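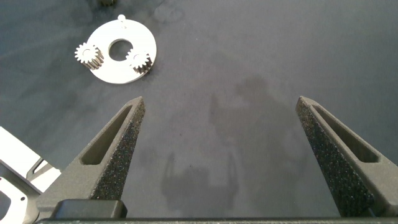 # Software engineer, robot control and planning (Gistari, Fashola office)

Posted 2023-08-16. Full time, on site most of the week, start in September if you can manage it and later if you can't.

The job is gears. More exactly, the job is the software that lets a robot pick up a small gear, carry it to a plate with pegs on it, and set it down on a peg so that it meshes with whatever is next to it. A child can do this while looking out of a window. We have a planner, a perception stack, a force controller and a large amount of logging, and on a good afternoon we can nearly keep up with the child.

If that sentence made you want to argue about where the time goes, please keep reading.

## What we do

Gistari writes the software layer for small-parts assembly. We don't build arms or grippers. We buy those, bolt them down, and then spend months finding out what they do when told to move two millimeters. Customers come to us with a part that is small, shiny or badly toleranced (usually the customer says none of these things on the first call) and we try to get it assembled without somebody writing a new program by hand for every variation.

There are two pieces of software you would live in:

- **Nanent**, our motion planner and skill runner. It takes a goal such as "gear on the third peg" and turns it into approaches, grasps, contact moves and retries. C++ underneath, Python on top, with a seam between the two that we are all a bit sensitive about.
- **Flinby**, the tooling. It records runs, lines up camera frames with joint states and forces, and lets you scrub back to the moment things went sideways. It started as a weekend script and still has a function called `temp_fix_2`. You'd be allowed to rename it once you've found out what depends on it.

## What you would work on

The gear carrier is our main test bench, and it is a fine little bully of a task. The plate is a ring with a big hole in the middle. Two gears seated and one peg bare looks like a job two-thirds finished, and in our experience the last gear is where most of the debugging happens. It has to slide over its peg with its teeth finding their neighbors at the same time, and the wrist camera's view of the whole thing changes as the fingers come in.

In your first months we'd expect you to pick up some of these:

1. **Search behavior at contact.** When a gear touches a peg and doesn't drop, Nanent runs a spiral search. It works the way knocking on every door in a street works. We'd like it to use what the force signal is already telling it.
2. **Pose estimates that admit doubt.** Our perception module currently returns one pose and sounds very sure of itself. The planner believes it. We want a distribution, and a planner that knows what to do with one.
3. **Approach planning around the arm's own body.** A head-height camera is wonderful until the wrist moves between it and the part. Right now we plan the motion first and ask about visibility later. Those two ought to be introduced.
4. **Clock alignment in Flinby.** Wrist camera, overhead camera and joint encoders each keep their own idea of what time it is. The current correction is a constant somebody measured once.
5. **A regression suite that finishes before lunch.** At the moment it replays 500 recorded runs, in order, on one machine. You can hear the machine from the kitchen.

You would also be on bench duty one day in every six, along with everybody else on the team. Bench duty means running the nightly build on real hardware, putting gears back where they started, and writing down what happened in words another person can use. "Weird" is not a failure category, although we did have it as one for most of last winter.

## What we'd like you to bring

We care about the following, in descending order of stubbornness:

- Solid C++ or solid Python, and enough of the other to read it without sighing.
- Some time spent with a physical robot that was doing the wrong thing while you stood next to it. School lab, factory, garage, all fine.
- A working knowledge of rigid-body transforms. You will be wrong about a frame convention here at least once. We'd like you to be able to find out which one by yourself.
- Either motion planning, or force control, or 3D perception, to the point where you have opinions. One is plenty. We get nervous around people who list all three.
- Willingness to write things down.

A degree is welcome and not required. We don't ask for a number of years. If your background is in games, machine tools, surveying or something else with a lot of coordinate systems in it, please apply and tell us about the coordinate systems.

Things you don't need: published papers, your own GPU, a personal brand, or experience with our stack. There's no such thing as experience with our stack outside this building.

## A typical morning, so you know

Nightly results land in the channel. The bench runs 200 attempts overnight, and Flinby sorts them into the ones that seated, the ones that timed out and the ones that want looking at. You take the third pile. You scrub to the moment of contact, put the two camera views side by side, and try to work out whether the pose was bad, the grasp slipped, or the controller gave up too early. Then you form a theory, change one thing (one), and queue it for the bench.

Most theories are wrong. The pleasant part is that you learn so by the next morning and the logs are good enough to show you how. There is coffee, and the coffee is better than the chairs.

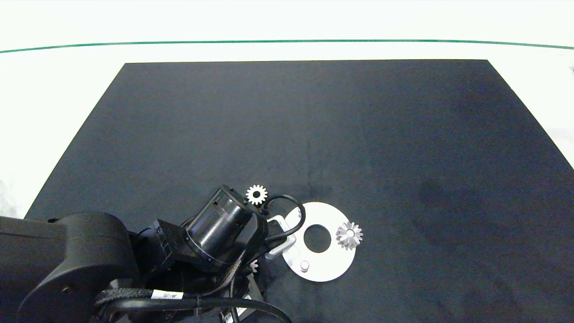 **Will I be writing software or tending the robot?**

Mostly software. Outside of bench duty you'll be at a desk with a simulator and the logs, and you can walk over to the hardware whenever you need it. People who never walk over tend to get less done, though we've stopped putting that in the performance reviews.

**Do you use learned policies?**

In places. Grasp scoring is learned, and so is part of the contact classifier. The planner is the classical kind, with a cost function we all claim to understand. If you'd like to replace more of it with something trained, we are open to that, and you will be asked how it does on the bench before anyone asks about the architecture.

**Is remote possible?**

For one or two days a week, yes. Beyond that it gets hard. A gear that has rolled off the mat can't be picked up over a video call, and we have tried to have the robot do it, with results that are in Flinby under a tag you can ask about.

**How big is the team?**

Small enough that you'd review everybody's code within a month, and they'd review yours. Perception and planning sit at the same table, which has cut down on the number of meetings and raised the volume.

## Pay and the rest of it

Salary is set by level and we send you the bands after the first call, before you've spent an evening on anything. Health and dental, a retirement match, and paid leave that people do take. We'll help with the move to Fashola. The town has a river, two decent bakeries and a hardware store that stocks metric fasteners, and we chose the office partly for the last one.

Hours are ordinary. The bench works nights and you don't have to. If it stops at two in the morning it stays stopped until someone comes in, and the pager we once had is in a drawer.

## How to apply

Send a resume and a short note to the jobs address on our contact page, with "Nanent" in the subject line so that it gets past the filter. In the note – 200 words is a good length, and we do read them – tell us about a bug that involved something moving. What did you believe at first, what was really going on, and what gave it away? Skip the part where you've always been passionate about automation. We'll take it as read.

After that:

- A half-hour call with one engineer, mostly about your note.
- A log-reading session. We share a Flinby recording of a failed insertion and go through it together. There's no trick, and on a couple of the recordings we don't know the answer either.
- A visit to the office, with lunch, some code, and time at the bench. You can try seating a gear by hand if you like. Most visitors do, and they're all insufferable afterward.

You'll hear from us after each step, whichever way it goes. We read applications as they arrive and will take the posting down when the seat is filled. If the posting is still up, so is the job.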